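Unit 4 Handout: Average Illuminance and the Lumen Method
Introductory Lighting Calculations

Bring this handout and the Finel luminaire tables to the session. The tables are also needed for the problem set. Symbols are those used in Unit 3 unless a new one is defined below.

4.1 Scope

The lumen method gives the average illuminance on a horizontal working plane in a room with a regular array of identical luminaires. It does not give the illuminance at any one point, and it says nothing about glare, shadows or color. For a single lamp over a bench, use the point method from Unit 3. For rooms with sloped ceilings, deep alcoves or tall partitions, treat the result as a first estimate and check it with software or a light meter.

The working plane is taken as the height of the task. In an office or a classroom this is normally desk height. In a corridor it is the floor. State the height at the top of every calculation, as the room index depends on it.

4.2 Definitions

Luminous flux (F): the total light output of a source, in lumens. In this unit F always means the output of one complete luminaire, after losses inside the fixture. Some catalogs list lamp flux instead. Check the column heading before copying a value.

Illuminance (E): flux received per unit area, in lux. One lux is one lumen per square meter.

Reflectance: the fraction of incident flux that a surface returns. A reflectance of zero is a perfect absorber and a reflectance of one is a perfect reflector. No real finish reaches either limit.

Utilization factor (UF): the fraction of luminaire flux that reaches the working plane, directly or after reflection. It depends on the luminaire's light distribution, the shape of the room and the reflectances of the surfaces.

Maintenance factor (MF): the ratio of the illuminance late in the maintenance cycle to the illuminance when new. It covers lamp depreciation, dirt on the luminaires and dirt on the room surfaces.

Room index (K): a single number describing the proportions of the room. For a room of length L and width W, with the luminaires at a height H above the working plane:

K = (L x W) / (H x (L + W))

H is measured from the working plane, never from the floor. This is the most common error in submitted work.

4.3 The basic equation

Flux leaving N luminaires is N x F. Of this, a fraction UF reaches the working plane, and the fraction still available at the end of the maintenance cycle is MF. Dividing by the area A of the plane:

E = (N x F x UF x MF) / A

Rearranged for the number of luminaires:

N = (E x A) / (F x UF x MF)

N almost never comes out as a whole number. Round up, then adjust to a number that can be laid out in even rows. After rounding, put the new N back into the first form and report the illuminance that will be delivered.

4.4 Why room shape matters

In a wide, low room most of the downward flux lands on the working plane without meeting a wall. In a small room with a high ceiling, a large share strikes the walls first, and part of that is absorbed. The room index captures this. A low K means the walls matter a great deal; a high K means they matter less.

The effect is stronger for luminaires with a wide distribution. A narrow-beam fixture sends little light to the walls in any room, so its UF changes slowly with K. In the Finel tables, compare the narrow and wide entries down the K column and note how the gap closes at the bottom.

Two rooms with the same floor area can have different values of K. A long corridor has a lower index than a square room of equal area and mounting height.

4.5 Worked problem

The Nulholm inspection room is a rectangle, 4 m by 3 m. Very fine manual inspection is carried out over the whole room. The design illuminance is 1500 lux. The proposed luminaire, a Netix ceiling panel, has an output of 2338 lumens and is mounted 2 m above the working plane.

Step 1. Area.
A = 4 x 3 = 12 square meters

Step 2. Room index.
K = 12 / (2 x (4 + 3)) = 12 / 14 = 0.86

Step 3. Utilization factor. For this problem, take UF = 0.625 with the light-colored surfaces given in the brief.

Step 4. Maintenance factor. The room is clean and the luminaires are wiped on a fixed schedule. Take MF = 0.8.

Step 5. Product of the two factors.
UF x MF = 0.625 x 0.8 = 0.5

Step 6. Number of luminaires.
N = (1500 x 12) / (2338 x 0.5) = 18,000 / 1169 = 15.4

Step 7. Round up. Sixteen luminaires can be laid out as four rows of four.

Step 8. Delivered illuminance.
E = (16 x 1169) / 12 = 1559 lux

The delivered value is above the design value by roughly four percent. This is acceptable. If the excess were large, the options would be a luminaire of lower output, dimming, or a different layout.

Note that half of the flux is lost between the luminaires and the task. With no losses at all, eight luminaires would be enough. Students often find this surprising and assume that a factor has been applied twice. It has not.

4.6 Spacing and uniformity

An average can be correct while the room is poorly lit. The spacing-to-height ratio (SHR) is the center-to-center spacing of the luminaires divided by H. Each luminaire table lists a maximum SHR. If the layout exceeds it, dark bands will appear between the rows.

The distance from the outer row to the wall is normally half the spacing between rows. Where people work right against the wall, reduce this to a third.

For the Nulholm room, four luminaires along the 4 m side gives a spacing of 1 m and an SHR of 0.5. Four along the 3 m side gives a spacing of 0.75 m and an SHR of 0.375. Both are well inside the limit for any luminaire in the tables. In small rooms with high design values, the spacing limit is rarely what decides the layout.

4.7 Maintenance factor in practice

The value of MF is a promise about cleaning. A designer who assumes frequent cleaning and a building owner who cleans every few years will end up with different illuminances from the same drawing. The assumed cleaning interval belongs in the written specification, next to the value of MF.

Components of MF are multiplied, never added. If lamp depreciation leaves 0.9 of the flux and dirt leaves 0.9 of what remains, the combined factor is 0.81.

The Berhe reading compares two treatments of dirt on room surfaces. One folds it into MF, the other lowers the reflectance values before UF is looked up. Either is valid. Using both in the same calculation counts the loss twice.

4.8 Surface reflectance

Reflectances enter the calculation through UF only. They are listed in the tables in the order ceiling, walls, floor. Choose the row closest to the real finishes and resist the urge to pick the most favorable one. Some points to observe:

1. Use area-weighted averages for walls. A pale wall with a large uncurtained window does not behave as a pale wall after dark. The glass returns very little light to the room and must be included in the average at its own low value.

2. Treat furniture as part of the floor cavity. Dark desks over a light floor give a low effective floor reflectance. The reverse also holds, within limits.

3. Do not judge reflectance by eye from a small sample. A chip held against a white page looks darker than the same paint on a full wall. Use the manufacturer's figure, or measure with a meter.

4. Distinguish gloss from reflectance. A glossy black surface shows bright reflected images and still absorbs nearly everything. A matte white surface shows no images and returns most of the light, spread in all directions.

5. Allow for local enclosures. Screens and panels close to a task work like the walls of a small room inside the larger one. They block light arriving at low angles, and a light finish gives part of it back. A white tabletop with pale lavender-gray panels on three sides is a light-finished case; repainting the panels a dark color would lower the reflected component at the table. The lumen method sees neither effect, so the point method must be applied separately inside the enclosure.
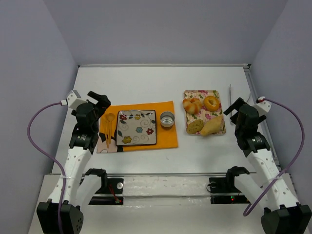
6. Record the assumed values. List ceiling, wall and floor reflectances on the calculation sheet, in that order, with the source of each. A result submitted without them cannot be checked and will be returned unmarked.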